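Bring back the tea break

4th April, written fast before the shops shut

My old office in Bellthorpe stopped for tea twice a day. Half ten, half three. Kettle on, chairs pushed back, everyone in the same small kitchen moaning about the buses. Then in March the new owners brought in Jilix, an app that books your breaks for you, one person at a time. Staggered. Efficient, they said.

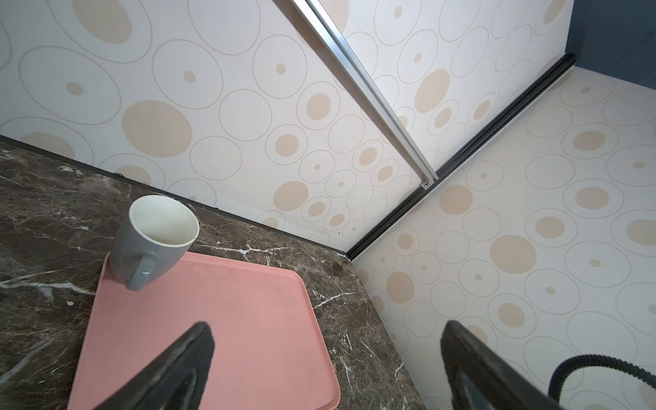
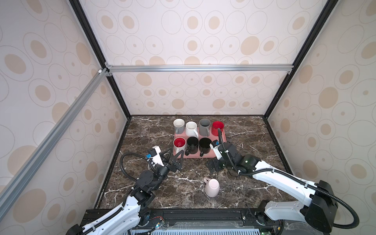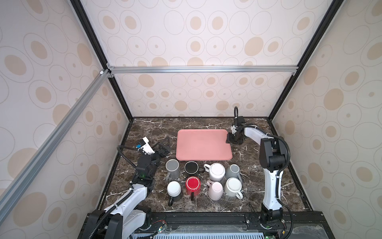
A pink tray on dark brown marble.

What went missing

Talk, mostly. Not meetings - we have plenty of meetings. I mean the two minutes where someone from accounts tells you the Sivham order is late and you say oh, I can fix that. No email. No ticket. Fixed by lunch.

Now I take my break at 11.08 on my own, looking at my phone. The next person gets theirs after I sit back down. I have not spoken to anyone in accounts for weeks and I coudn't tell you if they are all still there.

The money argument

Yes, I know. There are 108 of us and if everybody stops at once the phones ring out. Fair enough. Let them ring, or leave a couple of people on and swap round. Sayegh, over the road, have 228 staff and still down tools every afternoon. They seem to be doing all right. Busier car park than ours, anyway.

And the time gets spent regardless. People who can't chat in the kitchen chat by the printer, only quieter and feeling guilty about it. Or they don't chat and they leave. We lost 3 from my floor since the app came in. Maybe a coincidence. I doubt it.

So what do I want

Not much. One break a day, same time for the whole floor, no booking. Proper tea in a pot if someone can be bothered, bags if not. Biscuits would be nice but I'm not going to push my luck. Managers should come too, and they should take a turn at the washing up becuase that's half of it really - standing next to the boss with a tea towel.

Try it for a month. If the phones melt, switch the app back on.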